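Storage Condition and Fuel System Corrosion in Carbureted Vehicles

Project report, Automotive Engineering Technology
Berenice Figueroa
Submitted 2/27/18

1. Background

Many older vehicles in the Giltholm area are driven in summer and stored from late fall until spring. Owners often report the same faults when the vehicle goes back on the road: hard starting, uneven idle, a sticking float, or fuel seeping at the carburetor base. These faults are usually blamed on stale fuel. The term covers several separate processes, and the repair depends on which of them took place.

Gasoline left in a vented float bowl loses its lighter fractions first. The remaining liquid is harder to vaporize, so the engine is harder to start when cold. Over a longer period some compounds in the fuel oxidize and leave gum in the jets and passages. Water is a third factor. It enters through the tank vent as the air in the tank warms and cools, then settles at the lowest point in the system. In a carburetor with a zinc alloy body, standing water produces a white, powdery corrosion product that can block a main jet completely.

The purpose of this project was to compare two storage methods on one type of carburetor and to record which of these processes occurred.

2. Test parts

Two single-barrel downdraft carburetors of the same model were bought from Grabowska, a rebuilder that supplies the school shop. Both had zinc alloy bodies, brass jets and brass floats. The rebuild order number was 2759 and the gasket kits came from the same batch. Each unit was stripped, cleaned in solvent, blown out with dry air and assembled with new gaskets before the test.

Jet bores were checked with pin gauges before assembly. Float height was set to the service manual value on both units. The needle valves were pressure tested with a hand pump and held without a measurable drop.
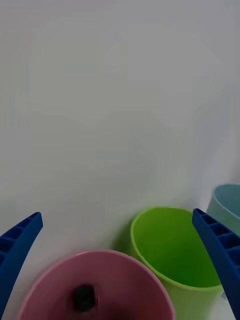

The fuel was regular unleaded pump gasoline bought in one purchase and kept in a sealed metal can until use. No stabilizer was added. Stabilizer was left out of the test plan so that the storage method would be the only variable.

3. Storage methods

Unit A was stored wet. The bowl was filled to its normal level and the inlet was capped. The bowl vent was left open, as it would be on a vehicle.

Unit B was stored dry. The bowl was filled to the same level, allowed to stand, and then drained through the lower plug. The plug was refitted and the inlet was capped. Unit B was not blown out after draining. Most owners do not remove the carburetor for winter storage, and blowing it out would have given a better result than could be expected in practice.

Both units were kept on a shelf in an unheated storage building at Flernholm for 100 days, ending in January. The building has a concrete floor and no vapor barrier. Both units were kept upright at all times, including during transport.

4. Inspection procedure

The units were opened on the same day in the following order.

Step 1. Remove the inlet cap and check the needle valve for free movement before disturbing the float.

Step 2. Lift off the top cover. Note the level and color of any liquid in the bowl.

Step 3. Draw off the liquid with a pipette and let it stand for 30 minutes. Record any separate layer at the bottom.
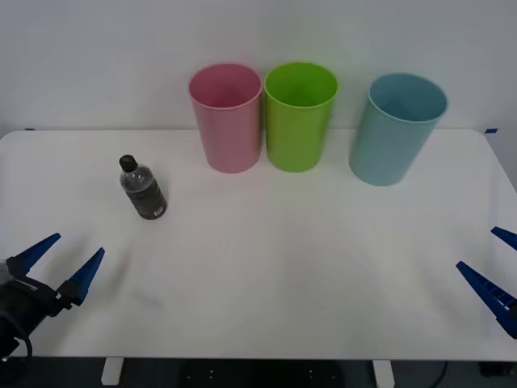 Step 4. Remove the main jet and idle jet. Check the bores with the same pin gauges used before assembly.

Step 5. Examine the bowl floor and passages for gum and for corrosion product. Treat any residue that dissolves in carburetor solvent as gum. Record insoluble white residue as corrosion.

Step 6. Inspect the accelerator pump diaphragm for stiffness and cracking.

5. Results

Unit A had lost most of its fuel. The liquid left in the bowl was dark yellow and showed a small water layer after standing. The needle valve stuck on first movement and came free under light finger pressure. The main jet accepted its original pin gauge. The idle jet did not until it had been soaked in solvent. White residue was found in the lowest corner of the bowl, next to the plug boss.

Unit B contained no liquid. A thin film of gum covered the bowl floor and dissolved within a few minutes. Both jets accepted their original gauges. No white residue was found. The pump diaphragm was noticeably stiffer than the one in Unit A, and a fine crack was visible at the fold.

6. Discussion

Dry storage prevented the blocked idle jet and the corrosion, but the diaphragm suffered. The diaphragm material had absorbed fuel during the fill and appears to have shrunk on drying. On a vehicle this would cause a flat spot on acceleration, which could be mistaken for an ignition fault.

The main limit of the work is the sample size. With one carburetor per method, a difference in the castings or in a single diaphragm cannot be ruled out. The tank and fuel lines were not included, and the tank is the larger source of water in a complete vehicle. Humidity in the building was not logged.

7. Further work

A second trial is planned with fuel stabilizer as an additional condition. Skidham has offered a steel tank and sending unit from a scrapped pickup, which would allow the whole low-pressure side to be stored as an assembly. Diaphragms from at least one other supplier should be included, with thickness and hardness measured before and after storage.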